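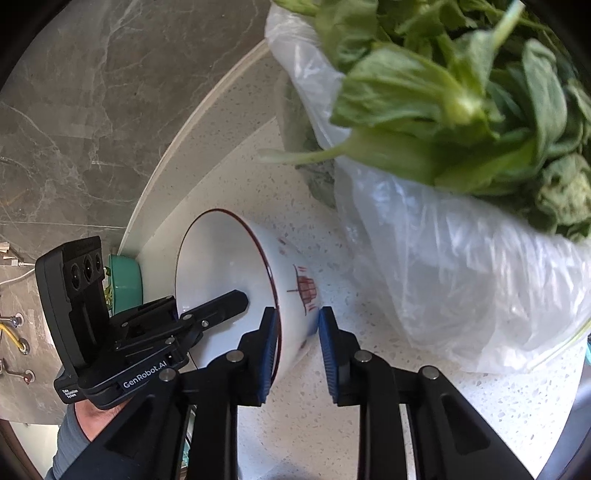 Page last changed: June, 4:15 pm

Bheki Motaung had the kettle on before I had my coat off, and we were well into the second cup before either of us remembered I had come to Dalldale to ask him about bowls. He keeps them in the kitchen, mostly, on open shelves he put up himself, and a few more in the hall where the coats ought to go.

"I never set out to collect anything," he told me. "I needed something to put salad in! I'd moved over from Wornville with one saucepan and a box of forks, and there was a sale at the old Pichon hotel, and I came home with a bowl that was far too big for one person."

He still likes them big and white, with a little something painted on the outside. The one with the red ship is the one he talks about most (I counted on hearing about it, and I wasn't let down). It has a thin dark red-brown line following the rim, and the ship itself is only a line drawing, with a gridded body and one long curved stroke, so you have to tip the bowl over to get a proper look.

"People always look inside first," he said, "and inside it's plain white, so they put it down again. I say no, no, turn it on its side. Somebody sat there and drew those little short lines next to the ship. I like to think they were in a good mood that day."

He paid 100 for it, which he thought was a scandal at the time, and carried it home on his lap on the 526 bus. These days he writes a small newsletter, Flurnero, that goes out to 722 readers, and most of the letters he gets back are about chips and how to wash things.

His own washing is simple enough. Warm water, a soft cloth, a folded towel in the bottom of the sink, and he does the big ones by themselves after everything else is put away.

"And then I use them," he said, getting up to look for the cookies. "Soup, bread dough, peaches when there are peaches. My sister thinks I'm crazy, but what else would you do with a bowl?"

Contact Flurnero | © Flurnero, all rights reserved | Back to top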